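**Finishing a maple board the kids will use for blocks: oil or leave it alone?**

**sawdust_pam** · 18/08/2021
Okay so I finally glued up my strip board, mostly pale maple with two darker bands running across it, and I love it! Problem is it was meant for bread and my two have claimed it for their shape blocks. Do I oil it or leave it bare? I have a tin of Habte board oil left from February.

**knotty_58**
Leave it bare. Oil on a play board is a waste, and you'll get greasy blocks for a week.

**sawdust_pam**
Even if somebody sneaks a sandwich onto it? (They will.)

**millrace**
I'm with oil. Two thin coats, wipe it hard, let it sit overnight. I did one for my sister with the Habte stuff and there was no grease on anything. Knotty, you probably put it on too thick.

**knotty_58**
I put it on the way the tin says, thanks. Bare maple is plenty tough. Sand to 125 and stop.

**millrace**
125?? That's a driveway. Go finer, at least on the end grain.

**gluepot13**
Does it slide around on the table? Ours did until I got one of those grippy mats from Unham. Worth it if they like stacking.

**sawdust_pam**
No sliding so far! I've been admiring it way too much, the pale strips have these faint streaks and the front edge came out so nice.

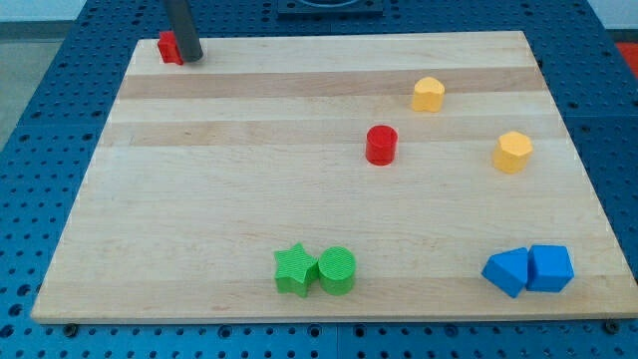
The yellow heart is everybody's favorite, so of course there are fights over it. I did find a few small marks on the top and I can't decide if they bother me. Thinking I'll sand lightly, do one coat, and see how it looks?

**millrace**
One coat won't hurt. Do the underside too or it might cup on you.

**knotty_58**
Still say bare. Report back when the heart smells like oil.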